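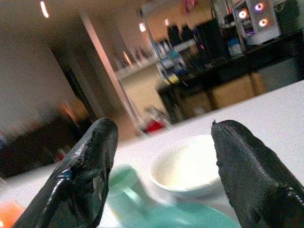 Figure 3. White tabletop, seen at a slant.

4.2 What people told me about eating alone

I went into this part of the study expecting to hear a lot about loneliness, and I did hear some. Mostly, though, I heard about plates. People who live by themselves have strong feelings about whether dinner deserves a plate, and once I'd asked the question it was very hard to get them off it (my recordings from Garkstead run long for this reason).

The diary group had 51 adults, all living alone, split between Garkstead and the smaller town of Sowah. Each of them wrote down what they ate in the evening, where they sat and how long they stayed there. I'd asked for 100 words a night. I got anything from a single line to one glorious 400-word entry on reheating rice, which I've kept in full in the appendix since I couldn't bring myself to trim it.

The first thing I noticed was how much the table mattered. Diary keepers who laid a place for themselves, even with just a fork and a bowl, wrote about the meal as something that started and ended. The ones who ate standing at the counter tended to fold dinner into whatever else was going on - laundry, a phone call, the news. Ysaline Besnard, who coded the Sowah diaries while I did the others, called these "leaky meals," and I've borrowed the term from her.

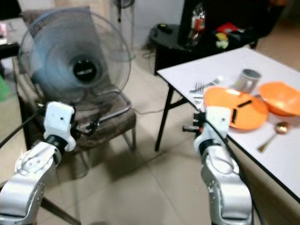

Does laying a place make people eat more slowly?
In our diaries it went along with longer sittings, by roughly 18 minutes, but we can't say which one causes the other.

That gap shrank in February, when the evenings were dark and nearly everybody seemed to sit down for longer. I'd love to know whether it opens up again in summer, and our design can't tell us. Ysaline thinks the season is doing more work than I give it credit for, and we've gone back and forth on it enough that I'd rather just report both views.

Then there's company by screen. Several people in the Mosedik housing block ate with a show on and told me, a bit defensively, that it didn't count as eating alone. I took them at their word and coded those evenings separately, using the Givura scheme from Section 3.
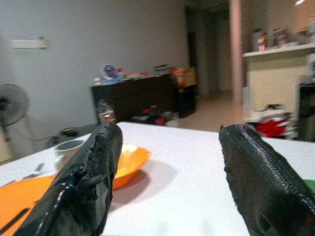

Figure 4. Orange bowl on the table, with part of an orange plate at lower left.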